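July, 4:40 pm, bench 2

Third go at the hide glue. Notes mostly so that I stop making the same mistake with fresh confidence.

Soaked 20 g of the Dratley granules in cold water until they swelled up like tapioca, then into the pot. The Zondberg thermostat claims to hold a setting. It holds several, in turn. Got it to behave by wrapping the pot in an old towel and leaving the lid on, a trick I could have had for free from any book older than I am.

Strained through a stocking. Smell is as before: wet dog, with ambitions.

Test joints, pine to pine, rubbed and left overnight. Pulled them on the Ikell scale this afternoon. Best one let go at 344, and it took a good strip of wood with it, so I'm calling that the pine's problem. Worst one came apart at just over 200 with a clean shiny face on both halves. Starved joint. I had stopped to answer the phone with the glue already on and it skinned over while I was being polite.

So: warm the parts first. I wrote that last time too, underlined. Heat lamp on low for a couple of minutes, parts flipped once, glue on, rub, walk away. Do not wiggle it to see if it's grabbing. It was grabbing until you wiggled it.
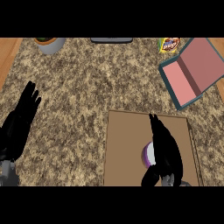 Thinned one batch with a splash more water and it ran off the brush in a sheet, the way the Vakulenko handout says it should. The earlier batch came off in blobs. I had been blaming the brush, which has been put back in the good jar with apologies.

Leftover glue is in the fridge, labeled NOT BROTH in marker on two sides. Should keep a week or so. If it grows fur, toss it.

Still to do: try a pinch of urea for longer open time, redo the oak samples, and find out who has the small clamps. I suspect me.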